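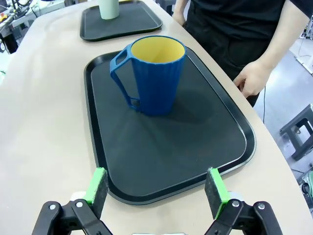
Plastic cups leaving rings on black serving trays

Posted in Kitchen and Tableware by Grallitico

We use black plastic trays for drinks at work, one per person, with a plastic cup or mug on each. The trays are rectangular with rounded corners and a raised rim. After a few weeks the flat part has started to show pale rings where the cups stand. Washing up liquid shifts them while the tray is wet, but once it dries they are back. I have tried white vinegar on 2 of the trays and it helped on one of them.

We are in Veronville, where the water is hard. The trays go through the dishwasher on Monday and get wiped by hand the rest of the week. The tables are beige and the rings would not matter on those, but on black they show from across the room.

Two things I would like to know. Is this limescale or is the plastic worn? And would it help to stand the cups on the table and use the trays only for carrying?
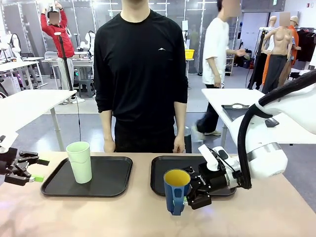 Replies

Plorkness
Member, 353 posts

It sounds like limescale if it vanishes when wet and comes back when dry. Scratches can do the same though, so you need to rule that out. Run a fingernail over a dry ring. If it feels slightly rough and a bit comes off, it is scale. If you feel nothing, or a fine groove, the surface is worn and no cleaner will bring it back.

For scale:

Put warm water in the tray, enough to cover the flat part, and add a good splash of white vinegar or a spoonful of citric acid. Leave it for 3 hours. Rinse and dry with a cloth straight away. Do not leave it to drain in the rack, as you will get new marks along the rim where the water collects.

Don't use a scouring pad or cream cleaner on black plastic. It goes grey and stays grey.

The vinegar working on one tray and not the other could just be that one was left longer. I would do the second again before giving up on it.

As for where the cups go, yes, put them on the table in front of the trays. A wet base sitting on the same spot all morning is what makes the ring. Wipe the bottoms of the cups before they go back on a tray too. Mugs with ribs down the outside are the worst for this, the water runs down the grooves and you don't notice it.
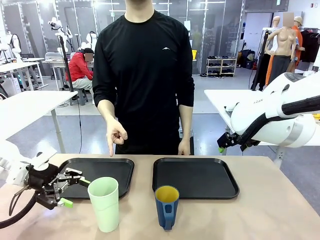 Green cup and blue mug stood in front of their trays.

valcárcel
New member

We just put a paper napkin under each cup. Looks fine and you can throw it away after. Ours are brown trays but same thing I should think.

Grallitico
Original poster

Thanks both. Did the fingernail test and it is rough, so scale. I have one tray soaking in citric acid now and will do the other tomorrow. Napkins would get through a lot of paper here, so I will try keeping the cups off the trays first.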